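When the hand does not let go: an interview with Selvaraj Miah

The sorting cell at Wijesinghe had been running well for most of December when it stopped on a Sunday evening, with one part still held in the right hand of the robot and the belt pulling at it from below. There was no injury. There was a bent wrist cover, a torn cable, and a report of 16 pages, which Selvaraj Miah wrote himself over the next days.

Miah is responsible for the handling cells at the company's site in Prostville. He agreed to speak with me about the stop because, in his opinion, the people who build such cells do not read enough about the stops of others. We met in the small office beside the cell, and he had the report open on the desk during the whole conversation.

I asked him first to describe the work in a normal hour. "Very simple work," he said. "Parts come on the belt. The robot takes them from the belt and puts them in the blue bins. It has two hands with fingers, so it can take many shapes, and we do not have to change a tool each time the product changes. This is why we bought it."

The belt is green and the parts are mostly black. Miah says this was a lucky choice and not a planned one, as the vision software finds a black part on that belt without difficulty. The taller pieces gave the team some worry in the first weeks, but they were not the ones that made trouble later.

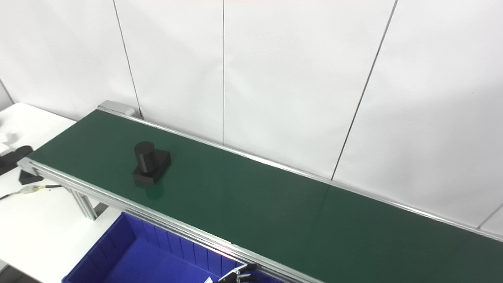 It was the thin ones. Before the stop the cell had made more than 3,000 picks with the current program, and in the log Miah found 352 where the hand opened later than it should. Each delay was short. The program waited, the fingers opened, and the work continued. No alarm was written, since the limit for an alarm was set at a much longer time.

"I had looked at this log every week," he told me. "I looked at the failures column and it was nearly empty, so I was happy. The late openings were in another column. I knew this column existed. I did not open it."

What happened on the Sunday can be followed quite well from the recorded data. The right hand took a thin part near the edge of the belt and started to lift it. The lower corner was still low, and it caught between the belt and the rail. The force in the wrist went up. At this moment the controller did the thing it was told to do when a part seems to slip, and closed the fingers harder.

"You see the problem," Miah said, and he pressed his own thumb and finger together to show me. "It feels a pull and it thinks, I am losing the part. So it holds more. But the belt is also holding. Now you have two machines that pull on one piece, and both of them believe they are correct."

The arm followed the belt for a short distance and then reached the end of its allowed area. There it stopped, as it should. The belt did not stop. The two had separate safety circuits, and the signal from the robot to the belt was an ordinary signal through the cell computer, which was busy and answered late. By then the wrist had been pushed against the rail and the cable was gone.

I wanted to know if a person could have been hurt. Miah took some time before he answered. The cell has a closed guard, and the operator on that shift, a colleague from the supplier Basari, was outside it. She saw the arm move in a strange way and pushed the emergency stop, and this was what stopped the belt in the end.

"With the door closed, no, I think nobody is hurt," he said. "But we have a mode for teaching, where the door is open and the robot is slow. In that mode the belt could also run. Slow, but it could run. When I understood this I did not sleep so well. I wrote it on the first page of the report, before the damage and before the costs."

The teaching mode was changed first, the same week. The belt now has no power when the door is open, whatever the computer says. The robot and the belt were also put on one common safety circuit, so that a stop of one is a stop of both. Miah described this as work of one day and a half, and he was clearly annoyed that it had not been done at the start. The risk assessment had treated the belt as an old machine with an old approval, and the robot as a new machine with its own approval. The place where they meet was not on either paper.

The grip took longer. It was repaired by changing the rule for slipping: if the force comes from the direction of the belt, the hand opens and the part is left. It will be picked on the next try, or it will fall in the bin at the end. The team also moved the pick position a little away from the rail and lowered the time limit for a late opening, so that it now gives a warning after the third one in a shift.

For the tests they went back to the thin parts and repeated the same pick near the edge again and again, with the belt first standing and then moving.
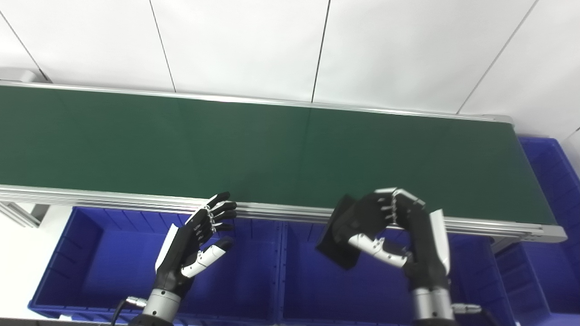 The right hand with one of the thin black parts at the near edge of the belt, above the blue bins.

The late openings themselves have a less clear explanation. Miah's first idea was dirt in the finger joints, and the hands were cleaned, but the numbers did not improve much. His second idea is that a thin part lets the fingers go past the position where the motor can easily come back. Basari is looking at this with a hand of the same type. He expects an answer, but he does not promise one.

A second site of the company, in Drernthorpe, uses nearly the same layout. Miah called them on the Monday morning, before his own report had even a title. They found the same gap between the two safety circuits, and their belt stood still for two shifts while it was corrected. "They were not happy with me for the two shifts," he said. "Later they sent a friendly message."

The cell in Prostville is running again at a reduced speed. The plan is to keep this speed until 4,000 picks have passed without one late opening, and the count has been set back to zero twice already. When I asked if his managers accept this, Miah turned the report around and showed me a signature on the last page. Then he excused himself, as the shift was changing and he wanted to read the log with the new operator – both columns.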